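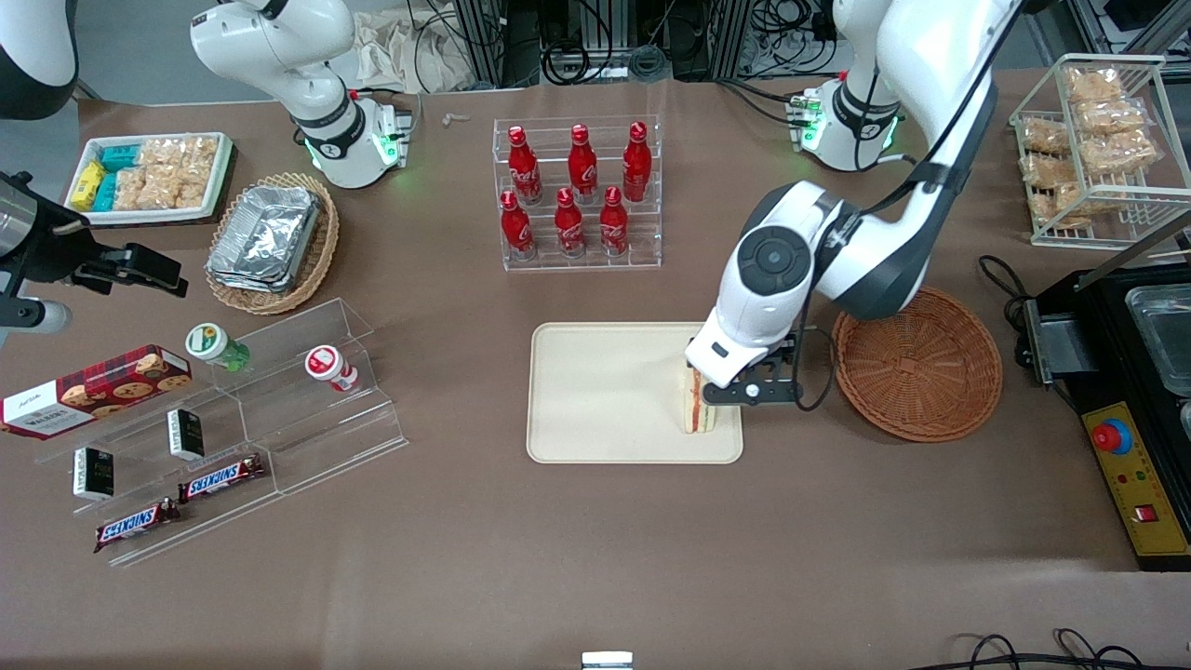 Storkovov returns for a second season, and Konrad Żak is back with it

2 Feb 2025 | 2 min read

Good news for everyone who finished Storkovov in one weekend and then had to wait all winter: the small-town mystery is coming back in September, with Konrad Żak once again playing worn-out detective Adam Głowacki.

The new season runs to six episodes, two more than the first, and picks up on the morning after the ferry fire. Żak told fans at a packed preview night in Fumham that Głowacki starts the story suspended, broke and living above his sister's bakery.

"He has lost the badge and he is terrible at having free time," the actor said, to a huge laugh from the room. "I loved playing that."

So did the crowd! All 3,000 seats were taken for the screening of the opening half hour, and the cheer when the title music kicked in was something to hear. Żak stayed on long after the lights came up, signing posters and even one plaster cast.

Producers Polline are keeping most of the plot quiet, but they did share that the shoot took 30 weeks and moved out to the coast for the last two episodes. The clip shown on the night had a night-time chase across the salt flats - easily the biggest thing this series has tried - and a long, funny argument over a parking ticket that got the best reaction of the evening.

The first season gets a repeat run over the summer, and a trailer for the new one is due before then.

Shares: 30 | Comments: 6

Contact us | © 2025 | Back to top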